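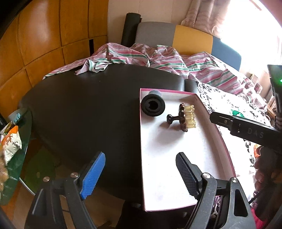

Dorkden salon clears its shelves, one scalp brush at a time

Anyone who has ever opened a hairdresser's cupboard in search of a clean towel will know that things live in there which have not seen a head of hair in years. At Brakano, the salon on the main parade in Dorkden, the cupboards have now been opened on purpose, and the contents are going for a pound or two each.

The sale runs through May, mornings only, and is the idea of Kamlesh Sandhu, who took over the business last spring and inherited 21 drawers along with it. She had planned to spend an afternoon on them. It took a fortnight.

"I found four sets of rollers before I found the till key," she said. "There was a drawer that was only lids."

The stars of the clear-out, if that is the word, are the scalp massage brushes. They are the small kind that fits in the palm, with a short knob of a handle and soft round-tipped bristles, and they were bought in quantity by the previous owner after a trade show at which, Ms Sandhu believes, lunch was included. The stock book puts the original order at 600. The salon has 363 left.

Regulars have had views on the brushes for some time. Yurii Kravchuk, who has had his hair cut at Brakano for longer than he has had much hair to cut, was given one every Christmas by the old management and now owns five. He came in on the first morning and bought a sixth.

"It's very pleasant while you're watching the news," he said. "My wife uses one on the dog."

Everything is being sorted into shallow boxes, one or two things to a box, on the grounds that people will rummage if you let them and the salon has only just been tidied. Prices are written on a sheet by the door — there were labels, but the labels went into a drawer. Combs are 50p, and the brushes are £1, or three for £2.50, an offer taken up so far by a single customer with a large family and, she said, low expectations.

Some items have proved harder to shift. A hood dryer that weighs as much as a teenager remains in the back room, awaiting someone with a van. A tub of setting lotion has been withdrawn on grounds of age.

Neighbours have been supportive. Sirkico, the café two doors down, is giving a free tea to anybody who shows a receipt from the sale, and Upadhyay, the chemist opposite, has agreed to take 100 of the brushes for its own counter at cost.

Whatever is still unsold at the end of the month will go to the school summer fair as tombola prizes. The fair has asked for no more than a boxful.

The sale is open from 9.30am until noon. Cash is preferred, and customers are asked to bring their own bag.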